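Villix opens orders for Grulletitz bin-picking kit

Small and mid-sized warehouses can now order a bin-picking kit that is set up on an ordinary bench and taught new stock by the people who already work there, Villix said in January.

The Grulletitz kit is made up of a finger gripper, a wrist bracket, a cable set and a licence for the company's picking software. It fits most six-axis arms already in service. Villix does not sell the arm, and customers who need one are referred to their usual dealer.

The kit is meant for mixed bins, where goods of different shapes and finishes lie together and no two picks are the same. Returns counters, toy and gift wholesalers and spare parts stores are the first customers the company has in mind.

“Most of the sites we visit have one or two people doing nothing but emptying mixed bins,” said Tamsin Abernathy, product manager at Villix. “They told us they didn't want a new line built. They wanted something they could put at the end of the one they have.”

Development work is done with everyday goods in a sloped sheet-metal bin, using a KUKA arm. Boxes, glossy plastic toys and small blocks go in together, along with flat items lying on the floor of the bin.
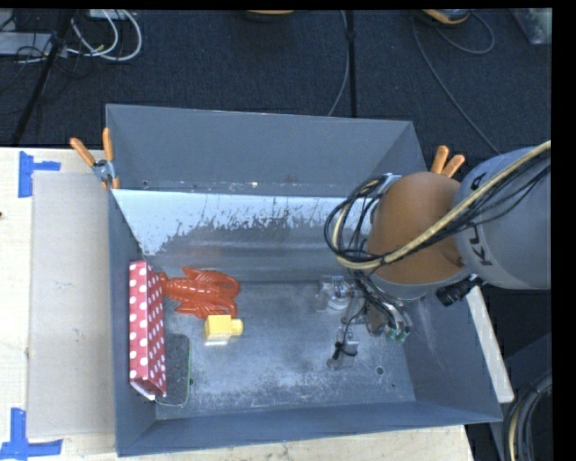 Amos Holloway would like to see soft packaging handled as well before he orders a second unit. His returns counter gets more bagged clothing than boxes, he said, and bags are still sorted by hand there.

Villix said support for bagged goods is planned as a software update – no change to the gripper will be needed – and will be free to anyone holding a current licence.

Before release, the kit went through a trial at the Ludivance parts store. Over the trial it was given 1,974 items to pick, and 1,077 of those were of a kind it had not been taught beforehand. Missed picks were logged and passed to the software team, and the log is available to buyers on request.

The first production run is limited to 400 kits. Each comes with 2 spare finger sets and a printed setup guide in English and French. Installation can be booked through Van Dusen, which will also carry spare parts and handle warranty claims.

Orders are taken through the Villix sales desk, which opens at 8 a.m. Sites that took part in the trial program will be contacted separately about upgrading their units.

Media contact: Baptiste Coste, Villix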